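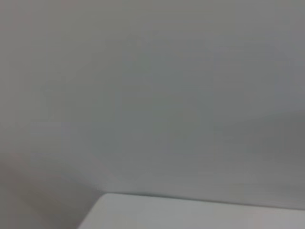 Lorenz Fuchs objected to an earlier draft that a crease is a property of the cloth and a fold a property of the person folding, and that a paper on garment storage should keep the two apart. We accept the point. In this section "fold" means a deliberate doubling of the garment, and "crease" means any line that remains in the fabric after it has been laid flat again.

3.2 Folding heavy trousers on a flat surface

Denim differs from the shirting treated in Section 3.1 in two respects. It is stiff enough to hold a doubled edge without pressing, and its seams are thick enough to disturb the layer placed on top of them. The side seam and the hem are the main sources of error. When one leg is laid over the other, the two side seams rarely coincide, and the upper layer settles at a small angle to the lower one. The angle grows with each further fold - a pair that looks square after the first doubling may be visibly skewed after the third.

The Briltcombe procedure, in use since 1998, doubles the trousers lengthwise first and then brings the hems up to the waistband. The Nandside procedure reverses the order. Both assume a smooth, level surface larger than the garment. Neither says what should be done when the folded piece has to be lifted and set down again, although this happens often in practice, for example when a shelf is being filled from one end.

Lifting by a single corner is the least favorable case. The weight of the cloth hangs from one point, the layers can slide against each other, and the lower edge touches down before the rest.
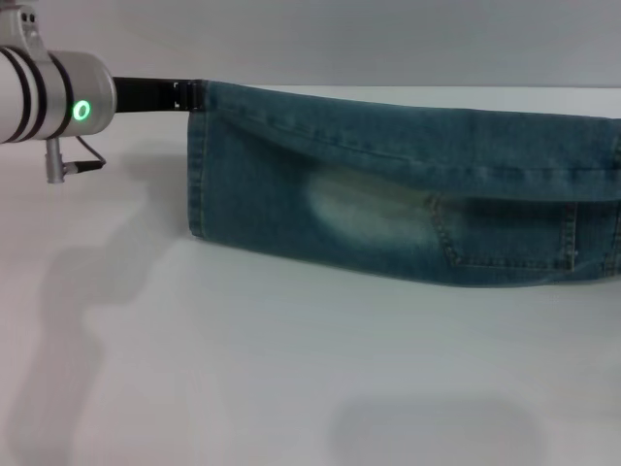
Figure 3. Blue jeans, folded over and held up by the upper left corner. Lighter topstitching runs near the upper edge of the folded band; the left side falls nearly straight toward the tabletop and curves at the bottom.

Two remedies were compared. In the first, the garment is lowered until the bottom edge rests on the table, then drawn sideways so that the remaining cloth lies down behind it. In the second, a free corner is supported before lifting. The first needs more table and tends to turn the lower layer under. The second keeps the layers in register but is slower. We folded 200 pairs, divided equally between the two remedies, and allowed a skew of 10 mm at the hem before a pair was refolded. The outcome is given by fabric weight in Section 4 - stretch denim is listed separately, as its creases relax overnight.

Search this journal Go Advanced

Related items
Daher: Shelf depth and the folded garment
Denis: Seam thickness in work trousers
Briltcombe: Notes on household linen, revised

Contact the editors | Copyright and permissions | Back to top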